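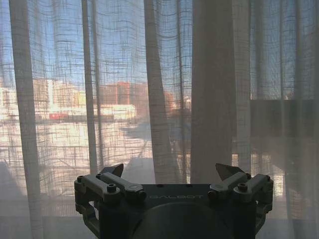
**To:** arm-users list
**Subject:** Re: curtain task stopping halfway, anyone?

Quick one before the Tuesday run, sorry for the fragments.

Emmanuel Mfinanga wrote:

> We get a false "grasp OK" on sheer fabric at Siltanby. Fingers close, nothing between them, arm goes off and does the pull anyway. Is it the gripper or the depth? Ours is fine on towels.

Same fault at our end. Open weave, pale, daylight coming straight through it. My money is on depth. It reads the buildings outside through the mesh and puts the cloth way too far back, so the arm keeps driving forward to reach it. Worst one, run 3,042: fingertips went through the weave and hooked a thread. Then the pull started. Rail came off the wall at one end. No one near it, but the stop button was 4 steps away from where Halvard was standing, and that's too far.

What we checked so far:

- finger force, fine
- pivot screws, all tight, checked teh torque twice
- wrist camera exposure locked. Helped a bit. Still 3 bad grasps out of 9
- same curtain after dark with the blinds down behind it: 9 out of 9 good

So for now:

- **no sheer curtains in daylight**, at all, until the pull has a force limit that trips
- person holds the stop in their hand, not on the table
- if it says grasp OK, look at the fingers before you let it pull

Isau build has a width check after closing, havent tried it yet. If the Bortolotti people have, please shout. Emmanuel, can you send your log from the towel runs, want to compare the closed widths.

More tonight, maybe.

Halvard Nordin's desk, but it's me typing, he's up a ladder fixing the rail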